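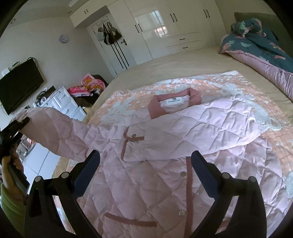 A quilted jacket on the bed, one sleeve folded across and the other held in a hand gripper.

Two Hands for Joseph

By Graça Esteves

When Lavanya Venkataraman began to build a robot that folds clothes, she believed the difficult part would be the arms. She had the arms finished in one winter. The sleeves have taken much longer.

The robot is called Joseph, after the one with the coat. It lives in a shared workshop behind a tile shop, on a bench with an old carpet under it to keep the noise down. It has two arms with printed joints, bolted to a beam of aluminium, and the motors come from Wamex, second-hand. When I visited, one shoulder was open and the wires were hanging out like the inside of a radio. Lavanya apologised for the wires, then she forgot them and talked for two hours.

The idea is simple to say. You do the job yourself many times, holding in each hand a gripper of the same shape the robot has, with a camera on it. The program studies what you did and tries to do the same. So most of the work on Joseph does not happen in the workshop at all. It happens at home, on beds and kitchen tables, with the washing.

I asked if I could try. The grippers are black, with long fingers that stand wide apart until you squeeze, and dark blue pads on the inside where they touch the cloth. They are lighter than I expected. After ten minutes my thumb was tired, and I had folded one tea towel, badly. You lose all the small things your fingers know. I could not feel if I had one layer of cloth or two, and I had to bend down and look.

"Now you know how Joseph feels," said Ajith Namboodiri, who wrote most of the program and was eating his lunch at the other end of the bench.

Quilted jackets are the hardest item on their list at the moment. A T-shirt lies flat when you put it flat. A quilted jacket is full of air, and it wants to come up again. You bring one sleeve across the chest, and while you go for the other one the first may already be sliding away. The pale pink one with the diamond stitching has also a collar that stands up by itself and snap buttons down the front, and a pad can close on a button in place of the cloth. Lavanya likes this jacket for exactly these reasons.

They follow an order. First the jacket is spread with the front up. One sleeve goes over, then the other is pulled out long before it is brought in, so that it does not fold under itself at the elbow. After that the bottom comes up to the collar. One gripper may hold while the other moves, and Lavanya says this is where beginners go wrong, because they want to use both at the same time.

At the last count the group had 1793 folds recorded, from 20 different garments. Ajith threw away a part of them in December, when he found that one gripper had a loose pin and its opening was measured wrong. He is still a little bitter on this subject. The pins are now checked before each session, and there is a paper on the wall where you must sign.

The electronics went through a similar story. The first controller board, an Eltent, became too hot when both arms lifted together, and the left arm would go slowly down, like a person falling asleep on a train. Aurélien Besnard, who repairs coffee machines for his living, put a bigger supply and a fan from a computer. He also made the new fingertips. The earlier ones were pointed and caught in knitted things, and one cardigan did not survive. The present ones are long and rounded.

And how well does Joseph fold? With tea towels, very well. With shirts, it depends on the shirt. I watched it try a child's raincoat and it succeeded to bring both sleeves in, then it pressed the collar for a long time, very gently, and stopped. Ajith looked at his screen and wrote something down. On the quilted jacket it has finished the whole fold 11 times, and Lavanya keeps the recordings of all of them on her phone.

I asked her if she will sell it one day. She made a face. A company did write to them, but it wanted a machine for hotel sheets, and sheets do not interest her. She would like first to close the shoulder, and after this to try trousers with a belt still in them.

Before I left she gave me the grippers again and a sweater from the box. This time I remembered to hold with the left and move with the right. The sweater was folded in under two minutes, a bit crooked at the neck, and Ajith said he would keep it for the collection.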